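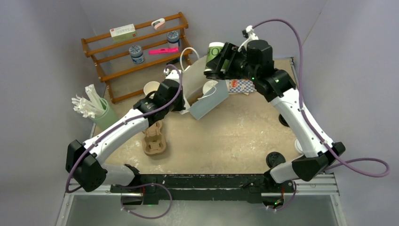

Becher fallen lassen: Fehlersuche am Zweiarmplatz, bevor jemand an der Software dreht

Wenn ein Greifer Becher verliert, gibt es erfahrungsgemäß sofort einen Schuldigen, und der heißt »das Modell«. Ich halte davon wenig. Bei Parkemis stand der Zweiarmplatz im Januar vier Schichten lang still, weil neu trainiert wurde, und danach fielen die Becher genauso wie vorher. Wer die folgende Reihenfolge einhält, spart sich das vielleicht.

Was man braucht: Zugang zum Fehlerprotokoll, einen Inbusschlüsselsatz, einen Messschieber, die Becher und Deckel aus der laufenden Charge. Bitte keine Musterbecher aus dem Schrank.

Schritt 1: Anhalten und sichern
Beide Arme in Parkposition fahren, Not-Halt drücken, Antriebe stromlos schalten. Der Softwarestopp reicht dafür nicht aus, auch wenn er im Handbuch so klingt. Erst danach in den Arbeitsraum greifen. Klemmt noch etwas zwischen den Fingern, vorher von außen mit der Hand stützen lassen geht nicht – also per Bedienpult öffnen und fallen lassen. Zum Üben bleiben die Becher sowieso leer.

Schritt 2: Protokoll lesen, und zwar das rohe
Die Übersichtsseite von Koketti fasst alles unter »Griff verloren« zusammen. Das hilft niemandem. In den Rohdaten stehen Fingerweite und Motorstrom je Griff. Bei uns waren es 114 Griffe, davon 23 als Fehler gemeldet. Sortiert man nach Objekt, liegen die meisten davon bei den Deckeln und bei Bechern, die am Deckelrand gefasst wurden.

Schritt 3: Finger prüfen
Belag mit dem Daumen abfahren. Glatte oder verhärtete Stellen heißen Belag tauschen, beide Seiten, nie nur eine. Danach die Finger schließen und gegen Licht auf den Spalt schauen. Er muss über die ganze Länge gleichmäßig sein. Ist er an den Spitzen weiter als unten, hat sich meist die Fingerhalterung gelockert: Schrauben lösen, ausrichten, über Kreuz anziehen. 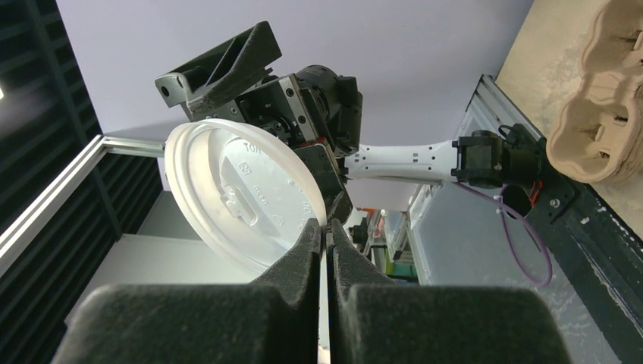 Schritt 4: Deckel einzeln testen
Einen Deckel greifen, anheben, Arm langsam um 90 Grad drehen, wieder ablegen. Zehn Wiederholungen, dann dasselbe mit einem anderen Deckeltyp. Ein Deckel bietet den Fingern wenig Fläche, und wenn er nur am Rand sitzt, kann er kippen, ohne dass die Fingerweite sich nennenswert ändert. Die Steuerung meldet dann weiter »gehalten«. Auf diese Meldung würde ich gar nichts geben.

Schritt 5: Greifkraft einstellen
In kleinen Stufen erhöhen, bis der Becher beim Drehen nicht mehr rutscht. Beult die Wand ein, ist es zu viel, dann eine Stufe zurück. Bei uns landete der Wert bei 63 Prozent. Den bitte nicht übernehmen, er gilt für unsere Finger und unsere Becher. Die Voreinstellung von Staniforth lag deutlich daneben, woher sie stammt, konnte mir keiner sagen.

Schritt 6: Griffhöhe kontrollieren
Becher mit Deckel sollen am Körper gefasst werden, unterhalb des Deckelrands. Greift der Arm zu hoch, hält er womöglich nur den Deckel, und der Rest hängt an einer Schnappverbindung. Liegende Becher gesondert testen.

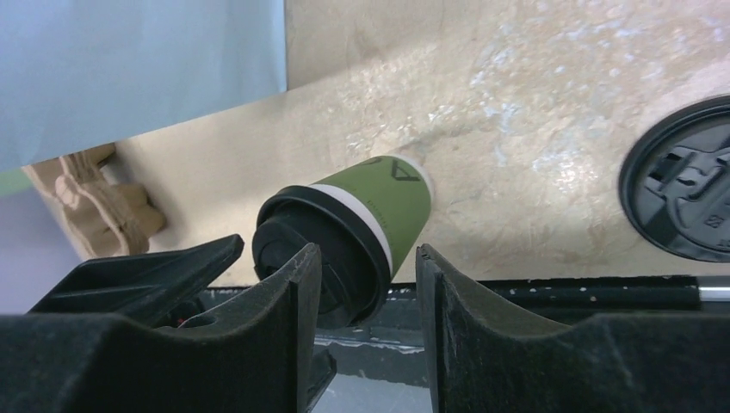
Angelica Lumanlan: Bei Schritt 6 widerspreche ich. Wir haben bei Konach die Griffhöhe zweimal korrigiert und trotzdem weiter Becher verloren. Schuld war die Kamerakalibrierung, die sich nach jedem Fingertausch leicht verschoben hatte. Die gehört vor die Greifkraft, sonst stellt man auf einen falschen Punkt ein.

Der Einwand ist berechtigt, zumindest wenn in Schritt 3 geschraubt wurde. Dann also nach dem Ausrichten neu kalibrieren und erst danach weiter mit Schritt 4. Ohne Eingriff an den Fingern würde ich die Kalibrierung nur prüfen und in Ruhe lassen, solange sie stimmt.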